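Notebook, March

Soap bench, batch 22, continued

Back at it after the mess with the last batch. Quick recap for whoever reads this before I get around to typing it up: batch 21 was the one that looked gorgeous in the beaker and then went to water as soon as I put the scent in. I blamed the salt. I still mostly blame the salt, but I also found out that I had been reading the old Momberg scale with the tray still on it and the zero way off, so who knows. (New rule taped to the scale: TRAY, ZERO, THEN THINK.)

What I want out of this one is a liquid hand soap that pours like warm honey and stays that way. Olive and coconut base, potassium hydroxide, diluted from the same tub of paste I cooked last month. The paste is holding up great. It's gone nice and translucent and a pea of it in hot water dissolves clear, so I'm calling it done and not messing with it anymore.

Dilution first. I weighed out paste into the big Voyle pot, added hot water, lid on, and left it alone on the lowest setting. I am terrible at leaving it alone. I went in twice with the spatula and both times I just made foam and had to wait for it to settle. The lumps go when they go! Overnight would be better, and next time I'm starting it after supper so I'm asleep for the boring part.

Target for the hold was 161 F on the dial thermometer and it drifted under a couple of times when I had the lid off, see above re: leaving it alone. I don't think it hurts anything. The skin that forms on top went back in fine.

Thickening. This is where it gets fun, or where it goes wrong. I made up the brine fresh, plain salt, no iodine, no anti-caking stuff, in distilled water. Then it's one spoon into the sample, stir, wait, look. Olive-heavy soap is supposed to thicken with salt and coconut-heavy soap is supposed to shrug at it, and mine is sort of in between so it does what it likes. First spoon, nothing. Second, nothing much. Third, whoa, there it is, a proper ribbon off the spatula. Fourth one I did out of greed and it thinned right back out. So there's the curve for this blend, and it's a narrow one. I stopped at three for the main pot and it's sitting pretty.

Things I keep forgetting and am writing down in big letters in my head: salt goes in AFTER the scent. The scent moves the whole curve. With the lavender from Gralton it moved it a little, with the orange it moved it a lot, and with the peppermint I ended up with something you could have sipped through a straw. If I thicken first and scent second I'm just throwing salt away.

Color: none. I know, I know, the plain amber looks like motor oil through a clear bottle. I'd still take that over the green from last fall that faded to dishwater on the windowsill.
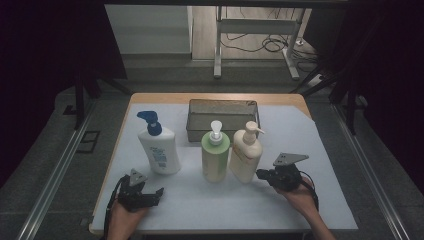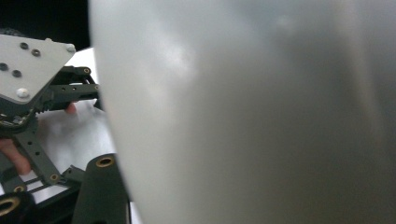 Bench Book 16, p. 30

Picking this up after lunch. The pot has cooled and it's thicker than it was hot, which I expected but not by that much. It still pours. I ran a sample through the skinny funnel and it was slow but it got there, and I only had to tap it a little. If it sets up any more by tomorrow I'll cut it with a splash of distilled and call it a lesson in patience.

pH on a diluted sample, with strips: right where liquid soap ought to be, up on the alkaline side. Somebody is going to ask me again if we can bring it down to skin pH and the answer is no, it stops being soap and splits into an oily layer. I did it once on purpose in a jam jar to see. It's pretty disgusting and I recommend it to everyone.

Lather notes, for my own hands only, so take it for what it's worth: small creamy bubbles, rinses quick, a bit tight afterward on the knuckles. I'd superfat it a touch if I could trust it not to float a layer. The last time I tried that I got a ring of oil at the neck of every bottle. Maybe glycerin in the dilution water instead, I've got most of a jug of it. Put that down for 23.

The foaming version: I thinned a cup of the same soap way down, no salt at all, and ran it in a foamer. Works beautifully, and it uses hardly any soap, so if we're watching costs this is the way to go. The catch is that thickened soap will clog a foamer solid, so the two can't share a stock pot. Keep the unsalted portion separate and label it. I mean really label it, with tape that sticks to a damp jar and not the blue stuff that slides off.

On pumps generally. The thicker batches spit sideways if they sit unused over a weekend, because a little plug dries in the tip. Warm water and a pin clears it. The longer dip tubes need trimming at a slant so they don't seal against the bottom of the bottle, which I didn't do with the first bunch and then wondered why they quit with an inch of soap left in them. Slant cut, check the length, done.

Ila oil blend: opened the sample finally. Smells like cut grass and a little bit like a dentist's office. I put two drops in a spoonful of the finished soap and it clouded right away, then cleared on stirring, so it might be usable if it's mixed with a solubilizer first. Not in love with it. Leaving the spoonful in a covered dish to see what the smell does by morning.

To do:
order more distilled, we're down to the last jug
clean the stick blender properly, there is paste up inside the bell
recheck the salt curve at room temp, the hot one doesn't mean much
find the lid for the small Voyle pot
glycerin trial, batch 23
jar of 22 on the sunny sill, jar of 22 in the cupboard, compare in a month

Still can't get the smell of peppermint out of the funnel.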